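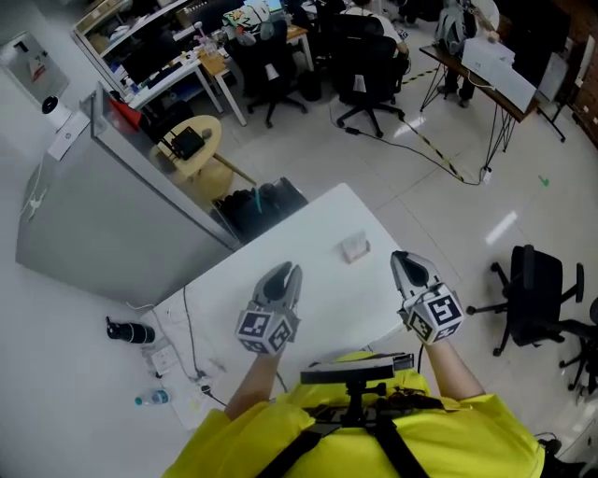 The Floor Is Not a Shelf

Monday, July 2, 2018

By Loïc Coste

I have worked in shared offices for most of my adult life, and I have come to hold one firm opinion about them. The state of the desks does not matter very much. The state of the floor does.

Most of the advice written for offices has it the other way around. There is a whole shelf of books about clearing your desk. Managers send notes about it. At Vostness, where I worked before my present job, we had a rule that every desk had to be bare by six in the evening, and a person walked the rows on Friday to check. People met the rule by picking up whatever was on the desk and putting it underneath. By June of my first year you could not stretch your legs out without kicking a box of cables or someone's spare shoes. The desks looked very good.

I think a crowded desk is mostly the business of the person who sits at it. If a long desk holds two monitors, a keyboard nobody has plugged in since winter, a mug, a stack of mail and a plant, the only one who pays for it is the one who has to find a pen there. Some people work well like that. I have sat next to a man who could put his hand on any paper in a pile ten inches high, and next to a woman with nothing on her desk who could never find anything.

The floor belongs to everybody who crosses it, including people who don't know the room. A visitor carrying a tray of coffee doesn't know that a water bottle lives on the left side of the second table. The cleaner doesn't know whether the bag under the desk can be moved, so she goes around it, and the square of floor beneath it stays dirty for a year.

Bottles are the thing I see most. They start out standing. You put one down next to your foot so it won't spill on the keyboard, and that's sensible enough. Then a chair rolls past, or a foot does, and over it goes. A bottle lying on its side with the cap on does no harm to look at, so it gets left, and another joins it. I have stepped on one. It rolled, I went down on one knee, and I had a bruise the size of a saucer for two weeks. The bottle was fine.

The other thing is the power strip. I would like to see every person who plans an office made to work in it for a month with the plugs where they put them. In almost every room I have known, the outlets are along the walls and the tables are in the middle. So a strip goes down on the floor, with one cord running back to the wall and three or four more climbing up to the table. It is called temporary. The strip at our current office, on the side of the room I share with Ekanayake and two others, was temporary when I got there, and I have been there 7 years.

I don't blame the people who put the strip down. They needed power and there wasn't any. But a strip on open floor makes everything around it worse. People put things near it so that they can reach them while they charge. Bags end up there, and then bottles, because that's where the bags are. Chair wheels catch on the cord, and the office chair with five wheels seems made for catching cords. After a while the strip has its own small neighborhood, and no one walks through it without looking down.

The fix costs very little. I priced it last month for our room. A metal tray that screws to the underside of a table and holds a strip off the ground, one for each of our four tables, plus a cord cover for the one run that has to cross the walkway, came to $100 with the screws. Ekanayake and I put up the first one in a lunch hour. It took longer to find the right bit for the drill than to hang the tray. I sent the receipt to the person who buys our supplies and she paid it without a word.

Compare that with what offices do spend money on. Drostico, the furniture dealer that sends us its catalog, lists a storage cabinet at $894 and a slightly taller one at $922. We have several cabinets like these. They are tall and gray and they make good walls. I couldn't tell you what is in half of them. In my experience a cabinet gets filled in the first month with things no one wants to decide about, and then it's full, and the things people use every day go back on the floor. The top gets used too, of course, for whatever is too big or too odd for the inside.

I'm not against cabinets. A room needs somewhere to put the paper and the spare monitors. I just think they get bought as an answer to mess, when most of the mess in a workroom is made of things that people want within arm's reach: a bag, a drink, a jacket, a charger. You can't keep a drink in a cabinet. You won't keep your bag in one either if you go into it ten times a day.

What works for those is a hook and a small surface. A hook on the side of the table takes a bag off the floor for good. I have four years of my own behavior to go on here. I put a hook up on the right side of my table, the cheap kind that clamps on, and my bag has been on it every working day since. Before that I had promised myself many times that I'd stop dropping it under the table, and I never once kept the promise past Wednesday.

The small surface matters as much. A little round side table, the kind people put next to an armchair, is about the most useful piece of furniture you can add to an office, and I rarely see more than one of them in a room. Usually the router has it. I would get the router up on the wall and give the table back to the people. A drink on a side table is away from the keyboard and away from the feet, and those are the only two places it causes trouble.

I should be fair to the other side. A friend at Gukau, whose office I visited in June, told me I was making too much of this. His view is that a room where people are working hard will look like it, and that the floor sorts itself out when someone important is due to visit. He has a point about the first part. I don't trust a workroom that looks like a showroom, and I'd be sorry to work in one. When people are up on their feet around a big table with a job going on, no one should have to stop and think about where the bottle goes.

But that is my reason for wanting the hook and the tray. If there's an easy place for a thing, you put it there without thinking. When the easiest place is the floor, the floor is where it goes, and it doesn't matter how many signs are on the wall. As for the important visitor, I would say that the people who trip are the ones who are there every day.

So here is what I would ask of anyone in charge of a shared room. Leave the desks alone. Walk the floor once, at about three in the afternoon when it's at its worst, and look at what is on it. Don't pick anything up and don't send a note. For each thing, ask where the person would have put it if there had been somewhere to put it. Then go and buy that. You'll need a few hooks, a couple of small tables and a way to get the power off the ground.

We have three trays left to hang in our room. The second one is going up this week if Ekanayake remembers to bring the drill back.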